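Loddale Bench Mats for School and College Laboratories

Last updated: 2019-10-14

The Loddale mat is a black rubber sheet for covering worn or stained benches. It lies flat under its own weight and needs no glue. Most of our orders come from schools that want a few more years out of old worktops before a full refit.

Mats are 3 mm thick and come in two widths. Both can be cut to length with a sharp knife and a steel rule. Cut from the underside, and leave the mat unrolled overnight before you trim it, as it shrinks slightly once it comes off the roll.

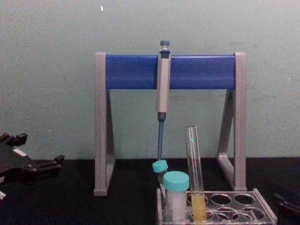 The surface has a matt finish, so it does not throw glare from overhead lights. Small glass items are less likely to roll on it than on a varnished bench. It is not meant for use under hotplates or burners. For those areas, order the Akine heat board, which has the same finish and sits level with the mat.

Cleaning

Wipe down with warm water and a mild detergent. Do not use acetone or any polish containing wax. Ink should be dealt with the same day. A pale bloom may show on new mats and will go after 4 or so washes. 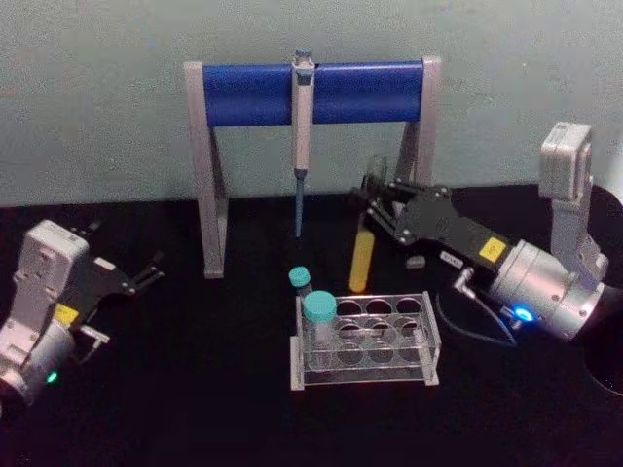

Pipette stand and clear tube rack on a black benchtop.

Joining and edging

Long benches can be covered with two or more lengths butted together. Gisler edging strip is sold separately and hides the join. It also stops spills running off the front of the bench. Corner pieces are packed in bags of 11.

Ordering

Quote part number 2288 for the standard width. The wide mat was withdrawn in June and is back in stock under the same number with the suffix W. Cut lengths cannot be returned. Orders for the Atwood depot are ready for collection the next working day.

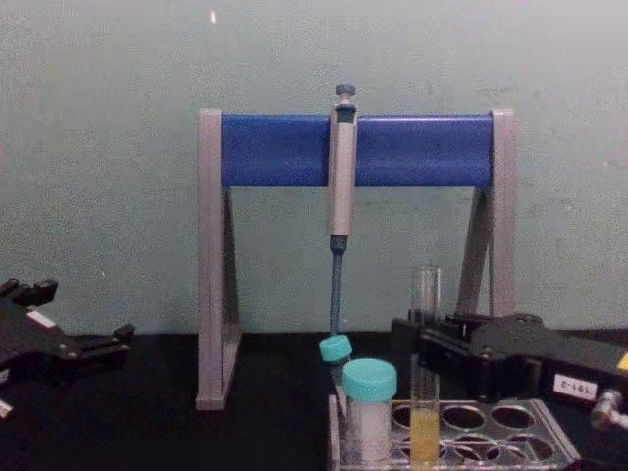
Single-channel pipette on a stand with a blue crossbar. Stand and pipette not supplied.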